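Garra manual, parte 2: pivôs, folga e tecido
Domingo, 15 de fevereiro de 2026

A versão anterior da garra tinha um único braço por dedo. A almofada girava junto com o braço e, no fim do curso, só a ponta encostava na peça. Em caixa rígida isso passa. Em tecido a dobra escapa.

Refiz a articulação com elos duplos, impressos em preto, e almofadas azul-escuras coladas na extremidade. Os pinos são prateados, comprados na Quezada em pacote de 100. O furo saiu justo demais na primeira impressão e abri com broca, à mão, sem furadeira. Ficou uma folga de 2 décimos, que ainda é muito para o meu gosto, mas o elo gira sem raspar.

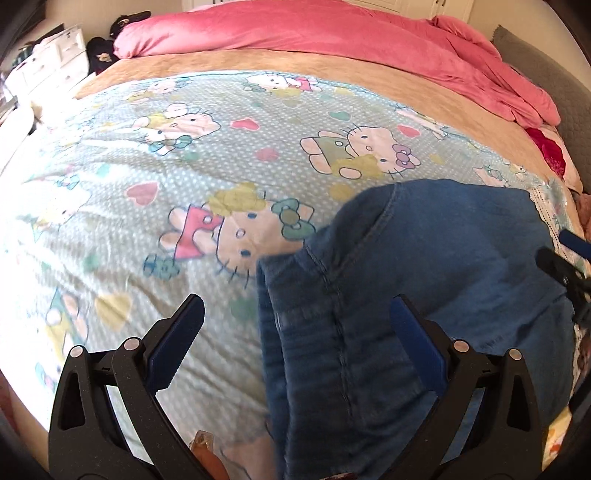 Por que elos duplos em vez de um braço simples?
Porque o paralelogramo mantém a orientação da almofada durante quase todo o curso, e a força se distribui pela face inteira. O custo são mais pivôs, e cada pivô soma folga.

O acionamento continua manual, por gatilho. O objetivo desta fase é registrar a abertura e a trajetória da mão para depois repetir o movimento no braço Brustik que está na bancada. O encoder fica no eixo do gatilho e grava em um cartão, junto com o tempo. A leitura tinha ruído de 8 contagens com a garra parada. Troquei o cabo por um blindado, aterrei a malha só do lado da placa e o ruído caiu para 2. Um filtro de mediana curto resolve o resto.

A mola de retorno foi o ponto mais demorado. A primeira era dura e cansava o indicador. A segunda, da Futer, é macia, mas não fecha o curso completo quando o pivô está seco. Uma gota de óleo de silicone ajuda por alguns dias. Vou testar bucha de bronze, embora isso obrigue a redesenhar o elo externo.
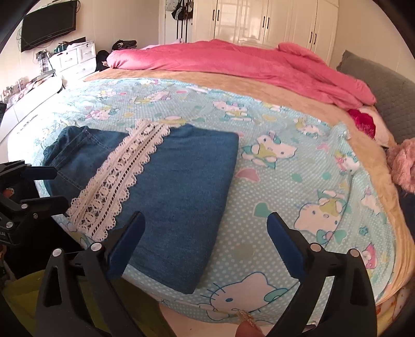

O problema de pegar tecido dobrado é a quantidade de camadas. Se a almofada entra alta, leva só a de cima e desfaz a dobra; se entra baixa, arrasta o que está embaixo. Um canto é o melhor ponto de partida, e é junto ao canto inferior direito do jeans dobrado que a almofada esquerda está apoiada. A renda branca que atravessa a peça na diagonal complica: tem espessura e atrito diferentes do jeans, e uma calibração de abertura feita em um não serve para o outro. Lençol de bolinhas, por outro lado, dá bastante textura para o rastreamento visual, coisa que o tampo liso da bancada não dava.

Pendências:
Refazer o furo dos pivôs no CAD, com tolerância certa, e reimprimir os elos.
Trocar a cola das almofadas. A atual amolece com o óleo.
Rodar 1.000 ciclos de abertura e medir a folga de novo.
Atualizar o firmware da placa Cleltura, que perde o horário quando fica sem bateria.

Os arquivos dos elos só vou publicar depois do ensaio de ciclos. A versão de julho continua disponível, mas usa o braço simples e não aceita as almofadas novas.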